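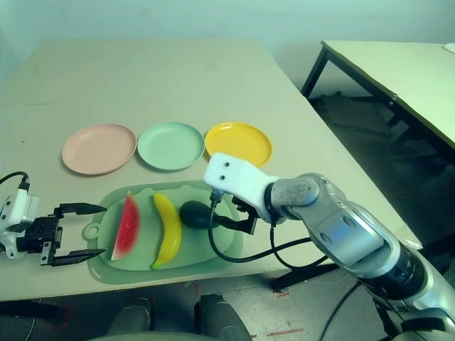 桌上的三只盘子和浅绿色砧板，砧板左侧是一块玩具西瓜

首页 | 帮助中心 | 工单 | 更新记录 | 登录

工单 2689：全局替换之后，小说里的森林没有了
状态：已解决（提单人保留意见）
产品：Hedetti 桌面版
提单人：Joni Lappalainen

09:12 Joni Lappalainen
你们好。我的长篇已经写完，五月要交给 Pollau 出版社。上周编辑来信，说他们同一季还有一本书，女主角也姓林，建议我换个姓。我想了一晚上，决定让她姓凌，读音差得不远，她应该不会太介意。

于是我打开“查找与替换”，查找“林”，替换为“凌”，点了“全部替换”。软件弹出一个绿色的对勾，态度非常好。

现在我的书里有森凌、树凌、凌荫道，还有一位退休的凌业局局长。第17章整章发生在一片松林里，请自行想象。撤销按钮是灰的。请问怎么恢复？

09:40 支持组（Arif Sultana）
您好，收到。先确认几件事：替换之后有没有关闭过软件？有没有手动保存？您看到的是哪个版本号？另外请先不要继续编辑这份文稿，也请不要再点一次替换。

09:58 Joni Lappalainen
关闭过。保存过。版本号是“关于”窗口里那一串，我抄在附件里了。

至于“不要再点一次替换”，您晚说了二十分钟。

10:05 支持组（Arif Sultana）
请问您又替换了什么？

10:11 Joni Lappalainen
我把“凌”全部替换回“林”。这个思路当时看起来毫无破绽。

森林确实回来了。同时，故事里每天天亮前的那段时间变成了林晨，女主角的房间“一片林乱”，她父亲的目光十分林厉，小学那一章变成了校园欺林。我现在有两种坏法可以选，想问问哪一种比较好修。 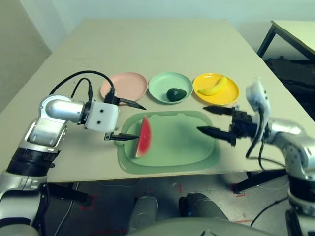
Hedetti 客户服务部 · 文稿与版本支持组

10:30 支持组（Arif Sultana）
第一种比较好修，不过您已经离开它了。好在还有快照。Hedetti 每次手动保存都会留一份，路径是“文件—历史—本机快照”。请看看里面最早的一份是什么时候的。

10:44 Joni Lappalainen
最早的一份，里面已经是林晨了。

我有个习惯，心慌的时候会按保存。早上比较慌。

10:52 支持组（Arif Sultana）
明白了。本机快照默认保留10份，新的会顶掉旧的，所以替换前的版本已经不在列表里。设置里可以把数量调高，这次来不及了，建议以后调。

云端同步您开了吗？

10:55 Joni Lappalainen
去年关的。它老是提醒我“您已经三天没有写作”，我觉得没有必要由软件来讲这句话。

11:20 内部备注（Thanakorn Suwannarat）
查过提单人发来的文件，正文里现在完全没有“凌”字，只靠这一份文件没法区分哪些“林”原来是“凌”。不过误伤的词种类有限：凌晨、凌乱、凌厉、凌空、欺凌、冰凌、盛气凌人、凌驾。“林晨”“林乱”这类组合在正常中文里几乎不会出现，可以按词表倒推。

要小心的是“林空”。作者喜欢写林间空地，第4章有一句“出了树林空气就冷下来”，直接替换会变成“出了树凌空气就冷下来”。这一条必须逐处确认，不能走批量。

11:35 支持组（Arif Sultana）
Joni，我们的建议分两步，请务必先复制一份文稿，在副本上操作。

第一步，把误伤的词修回来。附件里有一张词表，在“查找与替换”里选“批量规则”，导入即可。“林空”那一条我们设成了“逐处询问”，请一处一处看，不要因为连着几处都对就开始按回车。

第二步，再给女主角改姓。这次请不要查找单个“林”字，改为查找她的各种称呼。请您列一下书里别人都怎么叫她。

12:20 Joni Lappalainen
全名林若溪。林小姐，林老师，阿林，小林。她前夫叫她“姓林的”。

她上了年纪以后邻居叫她老林。

12:26 支持组（Arif Sultana）
“老林”请也设为逐处询问。第17章里有“深山老林”。

12:31 Joni Lappalainen
写这本书的时候我真没想过要防着自己到这个地步。

14:05 Joni Lappalainen
第一步做完了。林晨没有了，欺林也没有了。“林空”问了我好几次，我每次都老老实实看了原文，顺便发现其中一句写得很差，删了。

第二步也做完了，搜“凌若溪”能搜到，搜“森凌”显示没有结果。我盯着“没有结果”四个字看了一会儿，很久没有哪条提示让我这么舒服。

还剩一个问题：她弟弟呢？书里一直只叫“若川”，可是葬礼那一章，讣告上写着全名。现在姐姐姓凌，弟弟姓林，父母的婚姻忽然复杂了起来。

14:15 支持组（Arif Sultana）
请搜索“林若”，应该可以一次找到家里剩下的人。父亲如果另有名字，需要单独查。

14:22 Joni Lappalainen
父亲叫林宗岳，在墓碑上，已改。谢谢。

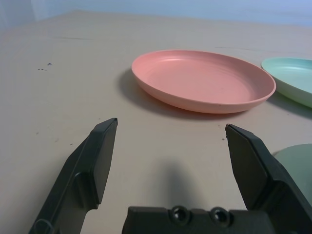
Milagros Urrego：插一句，我去年给书里的警察局长改名也遇到过这种事。他原来姓高，我改成姓郭，结果全书的人都很“郭兴”，有一座山“郭达千米”。我后来的办法是动手之前先导出一份纯文本，放到别的文件夹，文件名写上“不许碰”。还有，批注和脚注不在默认的替换范围里，要另外勾选。我就是漏了脚注，书印出来，正文姓郭，脚注姓高，有读者写信问这两位局长是什么时候交接的。

15:02 Joni Lappalainen
刚去看了脚注。还有三处林若溪。致谢里也有一处，我感谢了她。

15:10 支持组（Arif Sultana）
谢谢 Milagros，补充得很对。“查找范围”下拉菜单里，“正文”是默认项，“全部内容”包含脚注、批注、章节标题和文档属性。页眉要在“页面样式”里改，替换功能目前碰不到它。

我们给开发组提了两条需求。一是单字全部替换之前先弹出预览，列出命中的词，让人看见“森林”也在里面。二是执行全部替换之前自动存一份快照，这一份不占名额，也不会被后面的保存顶掉。排期还没有定，定了会写进更新记录。

如果没有其他问题，这张工单今天下班前关闭。

15:18 Joni Lappalainen
可以关了。那个绿色的对勾，麻烦也转告开发组，能不能稍微收敛一点。

16:40 Joni Lappalainen
不好意思，重新打开一下。编辑 Faustino Jaramillo 刚回信，说另外那本书的作者也收到了同样的建议，已经把女主角改掉了。

改成姓凌。

16:47 支持组（Arif Sultana）
请先复制一份文稿。

17:30 Joni Lappalainen
复制了，文件名也写了“不许碰”。跟编辑通了电话，我这边恢复姓林。这次按称呼逐条改，脚注、致谢和墓碑都改了，页眉是手动改的。森林没有动。

17:34 工单已由提单人关闭。
提单人评价：有帮助
提单人备注：下一本的主角姓欧阳。

分享 4 | 评论 10

相关工单与近期文章
· 导出到 Nygård 排版模板后，章首空行全部消失
· 批注显示作者为“未知”，编辑以为是闹鬼
· 如何调整本机快照的保留数量
· 破折号在 Preltmont 电子书阅读器里断成两截
· 字数统计为何与出版社的不一致
· “逐处询问”模式的快捷键说明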